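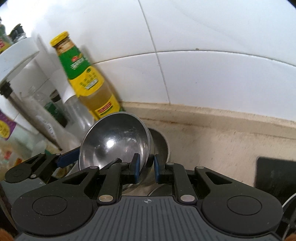
Sourdough starter smells like nail polish, toss it?

plavwood_pete
Joined: August
Posts: 11

ok so went away for the long weekend, starter sat on the counter, came back and it smells like straight up nail polish remover. Grey liquid on top. No fuzz, no pink. Fed it once last night and it barely moved. Do I start over or what

mrs_moynihan
Don't toss it!! That's just hungry. Pour off the liquid, keep a spoonful, feed it equal flour and water by weight. Twice a day til it perks up. Mine has come back from way worse

dogwood40
Starter over. Flour is cheap, your time isnt. By the time you nurse it back you could have a new one going.

mrs_moynihan
A new one takes two weeks to get decent. This takes three days tops. Come on

dogwood40
Mine took 6 days from nothing. Rye flour, warm spot.

Liltden
6 days to bubbles sure. 6 days to bread that rises, no. Those early bubbles are the wrong bugs, everybody gets fooled by that

plavwood_pete
what flour are you all using, I have plain white all purpose. bleached I think

Liltden
Get unbleached. And some whole rye, just a little in each feed. What temp is your kitchen?

plavwood_pete
no idea, AC is on all day. 68 maybe?

Liltden
There's your barely moved. Put it in the oven with just the light on. TAPE A NOTE ON THE DOOR. Ask me how I know

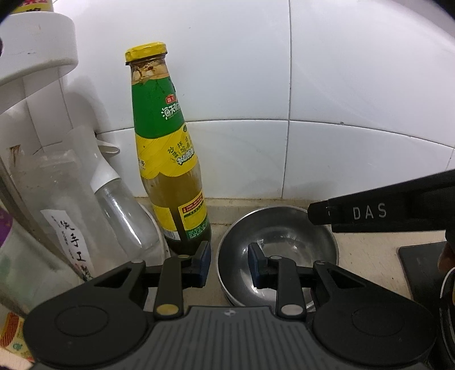 Also don't go by the clock. Feed when it has peaked and just starts to drop. Rubber band on the jar at the starting level, check whenever you walk by. If its cold that could be overnight, in the oven with the light on could be lunch time.

orkis
Going to disagree on pouring off the liquid. I stir it back in. Tastes more sour and you keep the hydration the same. Been doing it for years, bread's fine

mrs_moynihan
For a healthy starter ok. For one that smells like a nail salon I want that gone

orkis
You're dumping nearly all of it at the next feed anyway so who cares

mrs_moynihan
fair

Rónán Ó Súilleabháin
How much are you keeping, Pete? People hold on to a giant jar and then feed it a tablespoon. Starves by dinner. I keep 40 grams total, that's it. Build up the night before if I need 200 for a double batch.

plavwood_pete
uh. the jar was like 3/4 full

Rónán Ó Súilleabháin
Yep

dogwood40
lol ok that explains it. Still say start over

Liltden
Dogwood you have told every person on this board to start over

dogwood40
and they all have bread

plavwood_pete
ok kept a spoonful, tossed the rest, fed it with rye and white, its in the oven w the light on. Note is on the door. Can I bake with the stuff I threw out or is that gross? still have it in a tub

mrs_moynihan
Normally I'd say crackers or pancakes but if it reeks of acetone the taste is gonna be harsh. Skip it this time. Save the discard once it smells like yogurt again

orkis
I'd make the crackers. Lots of salt and rosemary

mrs_moynihan
of course you would

plavwood_pete
update, second feed. Smell is mostly gone, more like vinegar now. Went up maybe half. Gonna keep going, will post when it doubles

Liltden
Good sign. Wait for it to double two feeds in a row before you bake, one can be a fluke. And put it in the fridge next time you go away, right after a feed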